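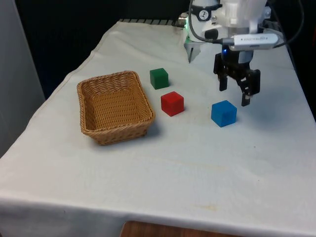

Three cubes, one basket, gripper open over the table. View from the fixed camera.

The success flag should not live in the policy

Ottmar Wegener
January 20, 2024

Most pick-and-place stacks I review have the same defect. The module that commands the grasp also decides whether the grasp succeeded. In Prultis, the planning layer we maintain at Tradton, this was one line: if the fingers stopped before reaching full closure, the object was marked as held. The line survived several rewrites. I think it should have been removed at the first one.

A stalled finger is evidence of contact with something. It does not identify the object, and it does not say how much of the pad is on a face. With cubes the difference matters. A cube gripped near a corner can stall the fingers at nearly the same width as a cube gripped squarely, and the two behave very differently once the arm accelerates toward the basket.

In October we went back through 668 logged grasps and labeled each one by hand from the wrist view. The planner's flag disagreed with the label in 50 of them. In 13 of those the planner went on to execute a full place motion with nothing between the fingers. Every one of the 13 was recorded as a completed task, and every one had been used to tune the next version of the planner. 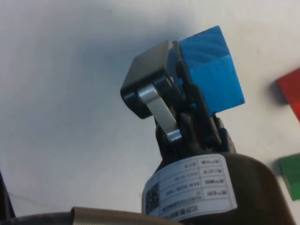 Wrist view with the blue cube between the fingers. Red and green blocks at right.

The usual objection is cost. A separate verifier needs its own input, its own thresholds and its own tests, and it adds latency between closing and lifting. All true. Our verifier, Wultau, takes one wrist image after closure and one after the lift, and compares the region between the fingers. It knows nothing about the plan except which color was requested. It can return "unknown", and the planner must handle that value. Most of the engineering time went into that last requirement. The existing code assumed a boolean in 3 places, two of them undocumented.

A second objection is that a learned policy will absorb all of this if given enough data. Perhaps. But the data has to be labeled by something, and if the label comes from the finger width, the policy learns to satisfy the finger width. Ocampo, our older controller, was tuned that way and became very good at stalling its fingers.

I would also keep the verifier out of the planner's repository. Shared code invites shared assumptions, such as a common calibration file with a common error in it. Ours reads its own copy, checked against the fixed camera at startup. If the two disagree, the run does not start, and the operator gets a message with both transforms printed in full.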